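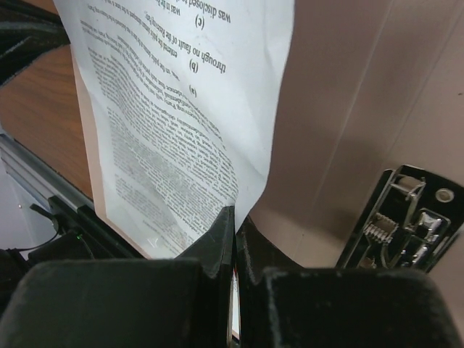 Vurkis, December

4. Exceptions to the duty of confidence

4.1 Form and placement

The definition of confidential information is usually the first thing a signing party reads, and it is usually broad. What narrows it again is a list of exceptions placed further on. Information that was already public, information the recipient already held, and information that arrived lawfully from another source are commonly taken out of the duty by this list. In the agreements collected for this study the list was set in lettered items, each beginning with a verb, and each depending for its sense on a lead-in sentence that could stand several lines away.

The collection consists of 57 agreements used between small manufacturers and their suppliers in the Vurkis district. All were in force when they were collected. Where a firm used the same form with several partners, the form was entered once. Agreements between a firm and its own employees were left out, as these follow different rules and are treated in Section 6.

Figure 1. Lettered clauses in a confidentiality agreement. The phrase "through no fault of the Receiving Pa…" stands beside the label (b).

The wording in Figure 1 belongs to a family that is found across the collection with small changes. The phrase "through no fault of" carries a good deal of weight. Without it, a recipient who leaked a drawing could argue that the drawing was now public and that the duty had ended. With it, the recipient must be able to show that the information became public by some other route. Several of the purchasing managers interviewed for this study had signed agreements containing the phrase and took it to be a general disclaimer of blame. They did not connect it with the question of how information becomes public, or with the question of who would have to prove it.

4.2 The burden of proof

The agreements differ most on proof. In 21 of them the recipient must show by written records that an exception applies. The remaining forms either say nothing on the point or use an expression such as "can demonstrate," which leaves the kind of evidence open. For a large company with a document control office the difference is slight. For a workshop in which technical knowledge is passed on at the bench, a demand for dated written records may empty the exception of its use.

The case of Toner shows how this can come about. The firm had used a method of deburring small castings for years before a customer sent it a process sheet describing the same method. The agreement between them excepted information "already known to the recipient as shown by its written records." Toner had no such records. It had finished parts, tool wear and the memory of its staff. The matter was settled by a side letter, and neither party wished to go to court, but the firm stopped offering the method to other customers while the letter was being discussed.

Hakex took a different course. On receiving any process document under an agreement of this type, its engineering office now writes a short dated note stating what the firm already knew of the subject. The note is kept with the agreement and a copy is sent to the other side. The practice costs the office some time, chiefly in deciding how much of its own knowledge it is willing to put into a letter.

4.3 Length of the duty

A separate difficulty arises when the exceptions are read together with the term. In 34 of the agreements the duty of confidence has no end date. The exceptions are then the only way in which the duty can come to an end for a given item of information, and the drafting of the list matters correspondingly more. In agreements with a fixed term, by contrast, a poorly drafted list does harm for a limited period.

Interviewees tended to treat the term as a point for negotiation and the exceptions as standard text. Requests to shorten the term were common and were often granted. Requests to change a lettered exception were rare. Böttcher, which acts mainly as a supplier, reported that it had asked for changes to the exceptions on one occasion and had been told that the list could not be opened without referring the whole form back to the customer's lawyers. It signed the form as it stood.

4.4 Reading conditions

It is often assumed that a party that signs a form has had a fair chance to read it. The interviews suggest that reading is done quickly and from paper, frequently from a copy printed in small type, and in whatever place the form happens to be delivered. Readers described looking first for names, then for amounts, then for dates. Lettered lists were skipped unless something in them caught the eye. Those who did read the list seldom turned back to the lead-in sentence, and so read each item as a statement complete in itself. An item beginning "was disclosed" was taken by one reader as a report that a disclosure had taken place.

Only six of the agreements offered a summary in everyday words. In these, the exceptions were restated as full sentences with the recipient as the subject: "You may use information that you already had." The legal text followed and was stated to prevail in case of conflict. Readers of these forms gave more accurate answers when asked what they could do with information they had held beforehand. The number of such forms is too small to support a general finding.

Figure 2. Printed sheet at a wooden tabletop.

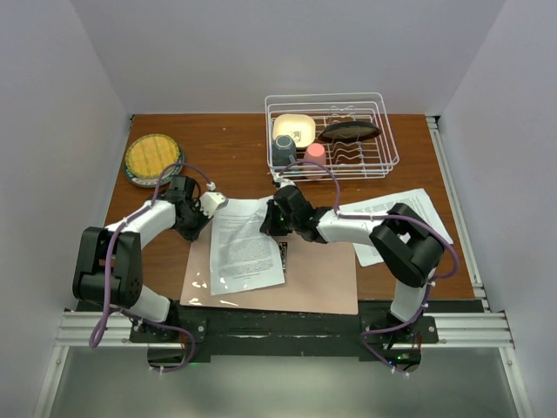 Kiyoshi Ueda objects that a summary which gives way to the legal text may leave the reader worse off, as the reader will rely on the sentence he understands and be held to the one he does not. Ueda would prefer that the list itself be rewritten and that no second version be supplied.

The objection has force where the two versions say different things. It has less where the summary has been checked against the list item by item. In the forms examined here, one summary left out the requirement of written records altogether, and a reader relying on it would have been misled on the very point that caused the dispute at Toner. The remaining summaries were accurate on proof, though none of them mentioned fault. Whether a rewritten list would be accepted by the customers' lawyers is taken up in Section 5, together with the model wording submitted by Hakex.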